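Pivia 2, pince portative pour l'enregistrement de gestes
Fabricant : Tornamico
Distribution et support en France : Cidico
Fiche mise à jour en juin 2021

La Pivia 2 est une pince à deux doigts tenue à la main, destinée aux équipes qui constituent des jeux de démonstrations pour la manipulation robotique. L'opérateur travaille directement sur une table, sans bras ni télécommande. Les mouvements des doigts, la trajectoire de la poignée et la vidéo sont enregistrés ensemble et exportés dans un seul dossier par prise.

La version 2 reprend la poignée de la précédente. Le mécanisme des doigts a été redessiné et les patins se changent désormais sans outil. Les patins de l'ancienne version ne sont pas compatibles.

Utilisation sur table encombrée

La pince est prévue pour des environnements domestiques ou de bureau laissés tels quels : objets souples, emballages, petits accessoires, livres, nappes à motifs. Il n'est pas nécessaire de dégager le plan de travail ni de poser de marqueurs. Nous conseillons de commencer chaque prise doigts ouverts et de marquer un court arrêt avant l'approche.
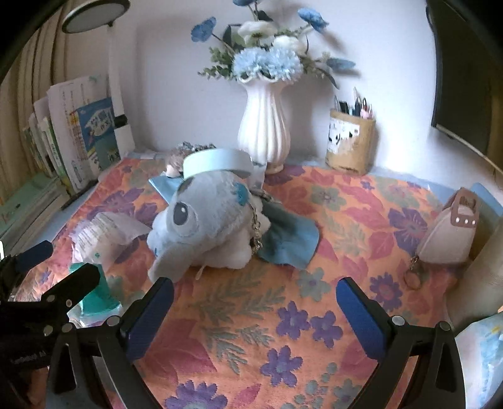
Pour les objets en peluche ou en tissu, réglez la butée de fermeture sur la position souple. Les patins suivent mieux la matière et la lecture d'ouverture reste stable. La position ferme convient aux boîtes, aux stylos et aux tubes. Les chaînettes et les anneaux fins demandent un peu d'entraînement : il vaut mieux les saisir par l'extrémité du patin.

Deux pinces peuvent être utilisées en même temps. L'appairage se fait dans le logiciel Magbanua, fourni, qui aligne les horodatages à l'enregistrement. Un recalage manuel reste possible après coup.

Caractéristiques
Doigts : 2, à fermeture symétrique
Stockage interne : plus de 4000 prises courtes
Garantie : 18 mois, patins exclus
Référence pour commande : 3771

Contenu du coffret
Pince, chargeur, câble de transfert, patins de rechange, dragonne, licence Magbanua pour un poste.

Limites connues
La poignée n'est pas étanche. Les surfaces transparentes ou très brillantes peuvent perturber le suivi de trajectoire. Dans ce cas, rapprochez une lampe ou changez l'angle d'approche. Une mise à jour du suivi est prévue en décembre.

Commande et prêt
L'appareil est vendu à l'unité ou par paire. Un prêt pour essai est possible pour les laboratoires et les écoles, sur demande écrite précisant le type d'objets à manipuler. Contact commercial : Séverine Le Goff, Cidico. Les patins de rechange se commandent séparément.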